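Rasholm Intercessions

README and data card, third release (June)

Rasholm Intercessions is a collection of written prayers of the people, in English, as they were read aloud in the churches of the Rasholm district. Each text is one set of prayers from one service. The texts were written by lay readers for use in their own congregation, and most of them were never meant to be kept. We received them as paper sheets, as typed files, and in a few cases as handwriting on the back of the notice sheet.

The collection was made for people who study how congregations speak together: teachers of liturgy, students of language, and readers who would like to see how others do it. English is my second language, and I ask for patience where this file is stiff. Corrections to the wording are welcome, the same as corrections to the data.

What is in the release

prayers.tsv has one row for each text
bidding.tsv has one row for each bidding (a single petition inside a text), with its topic tag
congregations.tsv has one row for each congregation, under a code letter and number
guide.txt holds the rules for tagging
changes.txt shows what is different from the second release

All files are in UTF-8. The fields are separated by tabs and the line ends are Unix line ends. If you open the files in a spreadsheet, please import the column "text_id" as text, otherwise the leading zeros will be lost and the two main tables will no longer match.

Numbers

Sheets and files received: 1,562
Texts we could read and had permission to use: 1,516
Texts in this release, after removing double copies: 1,497
Congregations: 26

A double copy means the same prayers were used twice, with the same words, by the same congregation. When the reader changed even one bidding we kept both. This was discussed for a long time, and I still think it was right to keep them. The small change is often the interesting part: a name of a village is added, or a prayer for rain becomes a prayer for the harvest.

How the texts were collected

Every congregation appointed one person who asked the readers for their sheets. The sheets came in envelopes, sometimes one envelope for a whole year. Typing was done in the hall at Finavitz, in the evenings, from seven o'clock, with two people at each sheet. One person read aloud and the other typed. We found fewer mistakes in this way than when one person worked alone, and the reading aloud also helped to decide where a bidding ends, as the voice goes down there.
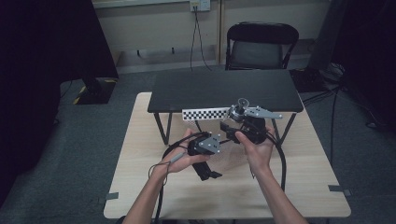

Two hand-held grippers at the table, one with a checkerboard strip.

Spelling was kept as it stood on the sheet. Punctuation was kept also, even when it is unusual, as many readers use dashes or big spaces to show where they will breathe. A big space is written in the file as two vertical bars. A line break on the sheet is written as a single slash. If a reader had crossed out a word, the word is not in the text, but the column "struck" has the value 1.

Where a sheet had a printed response such as "Lord, in your mercy", we typed it only the first time. After that it is marked with the sign R. This saves space, but it means that you cannot count the words of the congregation directly from the text. Use the column "responses" for this.

Fields in prayers.tsv

text_id: five digits, always unique
cong: code of the congregation
season: Advent, Christmas, Epiphany, Lent, Easter, Ordinary, or Unknown
service: morning, evening, or other
source: typed, handwritten, or mixed
struck: 1 or 0
responses: how many times the response was said
text: the prayers

The season was taken from the sheet when it was written there. When it was not written, two people guessed from the content, each one alone, and if they did not agree the value is Unknown. There are more Unknown texts than I would like. Please do not treat them as Ordinary. In the second release some users did so, and their tables showed a very quiet summer full of candles and shepherds.

Privacy

People pray for their neighbours by name. For this reason we spent more time on names than on any other part of the work. First names and family names of private persons were changed to the sign N, following the habit of the printed prayer books. When two persons are named in one bidding they are N1 and N2. The names of the sick were treated in the same manner as the names of the dead.

Illnesses were harder. If a bidding names an illness together with a small place, it may be easy for a local person to know who is meant. In such a bidding the place is changed to PLACE. Names of countries, large towns and public offices were left alone. Names of saints were left alone too, with one exception, where the saint's name was also the name of a house with very few residents.

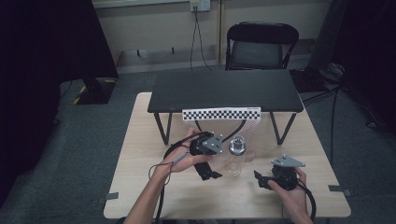
The replacement was first done by a script, Custiter, which looks for capital letters in the middle of a sentence and compares them with a list. After this a person read every text again. Custiter is included in the folder "tools", but you should not trust it alone. It believes that Grace, Joy and Faith are always persons, and in this kind of text they usually are not. It also changed Mark to N in every place where a reading from Mark was mentioned, and we put those back by hand.

If you recognise yourself or a member of your family in a text, write to the address in contact.txt and give the text_id. The text will be taken out of the next release. You do not need to give a reason.

Topic tags

Each bidding has one main tag and may have a second. The tags are: church, world, government, local, sick, departed, creation, thanks, and other. The full rules are in guide.txt. Some short notes follow for those who do not want to read the whole guide.

Prayers for schools are local, unless the reader prays for all schools everywhere, and then they are world. Prayers for farmers are local when they speak of the people and creation when they speak of the weather. A prayer for the bishop is church. A prayer for those who look after the sick is sick, though several taggers wanted a separate tag for it, and perhaps the fourth release will have one.

Silence is not tagged. When the sheet says "keep silence" or "pause", this is typed as SILENCE and belongs to the bidding before it. 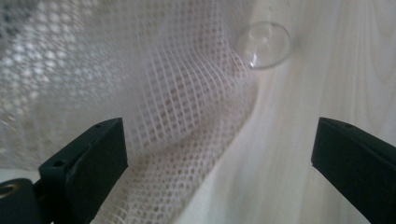
A bidding is not always the same size of thing, and this is the main weakness of the tagging. One reader writes "for the sick" and stops. Another reader writes eleven lines on the same subject, with hospitals, night nurses, those who wait for results and those who have no visitor. Both are one row in bidding.tsv, with the same tag. You may think of the white mesh in the picture above, where the squares seem larger or smaller depending on how the cloth bends and how near it is. Our tags are also a grid over material that does not lie flat, and a cell close to you will look wide. If you compare congregations, please divide by the number of words and look at some of the texts themselves before you say that one church prays more for the world than another.

Agreement between taggers was good for departed and sick, and poor for local and other. When two taggers did not agree, a third one decided, and the column "third" has the value 1. It is possible to remove those rows if your work needs only the clear cases.

Known problems

The congregations are not equal in size, and neither are their envelopes. Carbone chapel, which gave permission for its name to be used, sent sheets for every service it held and is therefore present far more than its membership would suggest. Some larger churches sent very little. A few of them pray without any paper, and their way of praying is missing here completely.

Handwritten sheets are mostly from older readers. Removing the handwritten sheets will therefore change more than the quality of the typing.

In the morning texts from one congregation (code C4) the last page was lost for most of Lent. These texts end suddenly, before the departed. They have the value 1 in the column "short" of bidding.tsv.

A small number of texts borrow sentences from printed books. We marked the ones we recognised with the word BORROWED and removed the borrowed sentences. We certainly did not recognise all.

What we ask of users

You may use the collection for study, for teaching and for preparing prayers of your own. You may not sell it, and you may not try to find out who is behind N. If you read one of the texts aloud in a service, you do not need to mention us, but many of the readers would be glad to hear about it and we will pass a message on.

Please do not use the texts to grade the faith or the politics of a congregation. The readers wrote late in the evening, often with little time, for people they know.

Changes since the second release

The tag "thanks" is new. Before, these biddings were under other.
Two columns, "third" and "short", were added to bidding.tsv.
The code letters of congregations were mixed again, so codes from the second release do not match the codes here.
Custiter no longer changes the word Amen.

How to cite

Rasholm Intercessions, third release. Please give the release number, as the text_id values were not changed but some texts have been taken out.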